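Ideas > Economy and Society > Interviews

What a shorter commute is worth

14 comments | 61 shares
Print this page | E-mail this article

Tahira Sandhu spent three years asking people in Gondal how they got to work and how they felt when they arrived. She did not set out to study happiness. Her first interest was wages, and the question about mood was added to the survey late, at the bottom of the second page.

"It was one line," she said. "How was your trip in today, good, fair or poor. We had space for it, so we put it in."

The survey went to 500 working adults. Most had changed jobs at least once since they started working, and many had taken a longer trip in exchange for better pay. Sandhu wanted to know whether they thought the trade had been a good one.

A lot of them did not. People who had added more than half an hour each way were less satisfied with their lives than those who had stayed close to home for less money. The gap was larger for parents of young children and smaller for people who rode with a friend or neighbor.

Sandhu is careful about this. "I can't tell you the long trip made them unhappy," she said. "Some people take a far-off job when things at home are already hard. We asked about that, but one survey won't separate it out."

She grew up in Gondal and took the bus to school. Her father drove 22 miles to a job he liked, she said, and was usually home after supper. She remembers the plate in the oven with foil on it. When I asked if that was where the research came from, she said probably not, but that her mother thinks so.

Economists have a standard answer to the commuting question. If people choose a longer trip, the pay or the house must make up for it, or they would choose something else. Sandhu was taught this as a student and still teaches it. Her objection is that people are poor at guessing what they will get used to. A bigger kitchen feels ordinary after a few months. Traffic is different each day, and people go on noticing it.

"They told us the raise was gone by spring," she said. "It went into the car and the rent. The drive was still there."

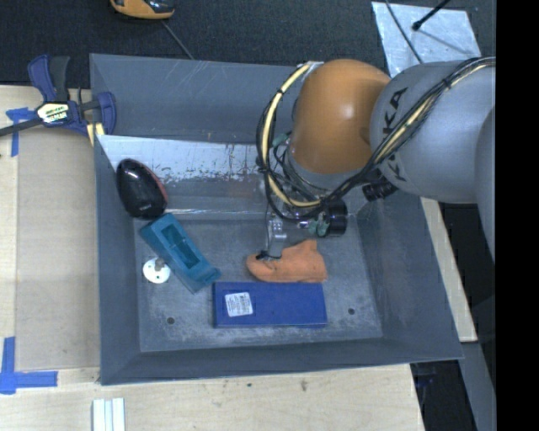
Asif Ansari read the findings in draft and thinks they lean too hard on the drive. In his view the hours matter less than who controls them, and a person who can come in at ten will put up with nearly any road. He would have asked about schedules first and distance second.

Sandhu agrees with part of that. The survey had a question on start times, but it was badly worded, and she dropped the answers. She would like to run it again with Rafia Bhutto, who has written about shift work and has a better set of questions.

I asked what she would tell a person with an offer on the table. She said she does not give advice, then gave a little. Make the trip at the hour you would really make it, both ways, before you sign. Work out what the extra pay comes to after gas. Ask who will eat dinner without you.

"People do the first one sometimes," she said. "Hardly anyone does the third."

She has also been asked whether working from home settles the matter. She doubts it. Around a quarter of the people she surveyed had tried it, and several missed having someone to talk to at lunch. One man told her he had started driving to a coffee shop in the mornings so that he could drive home again.

A follow-up survey is planned for December, with the same people where she can find them. Sandhu herself now lives a ten-minute walk from her office. She turned down a better-paid post to stay there, and she said she thinks about the money every time the roof leaks.

Print this page | E-mail this article
14 comments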